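Gratora Stage Voice Kit for Singers

Home > Singers > Practice and Recital > Gratora Stage Voice Kit

Made by Niltberg
In stock, leaves our store in 2 working days

The Gratora Stage Voice Kit is a small amplifier with a headset microphone, made for singers who practice alone and perform in rooms without a sound system. Many of our customers sing in churches, school halls and homes for older people. They asked us for something that one person can carry on the bus and set up before the audience sits down.

The sound is clear and a little warm. We did not try to make it very loud. In a hall with 200 seats it supports the voice well, but for an outdoor concert please look at the bigger Mahlangu model.

What the singers say

"I used it for my recital in April. My low notes were always lost behind the piano, and this time my teacher could hear them from the last row. I would like a longer cable for the charger."
Chantelle Gumede, mezzo-soprano

"Good for warming up in a dressing room. The echo setting is too strong for me, so I keep it off."
Nomvula Khumalo, choir leader

Packing for a concert day

Put the amplifier in your bag first and the concert clothes on top of it. The headset should travel in its own hard case, because the thin arm of the microphone can bend.

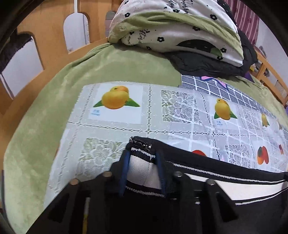
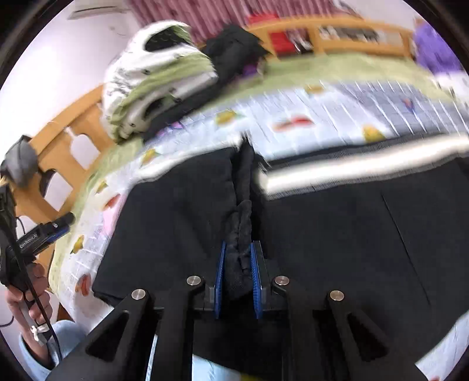 Technical details

Battery time: 11 hours at medium volume
Inputs: 2 (one for headset, one for music player)
Echo: off, small room, large room
Charger: included
Color: dark gray

In the box

Amplifier, headset microphone, hard case for the headset, charger, shoulder strap, printed guide in English. The foam covers for the microphone are made by Pandard and can be ordered separately.

Care

Wipe the headset with a dry cloth after every use. Do not wash the foam cover in hot water. If you will not sing for a long time, charge the battery to half before you store it.

Returns

You can send the kit back if the sound does not suit your voice. For reasons of hygiene, opened foam covers cannot be returned.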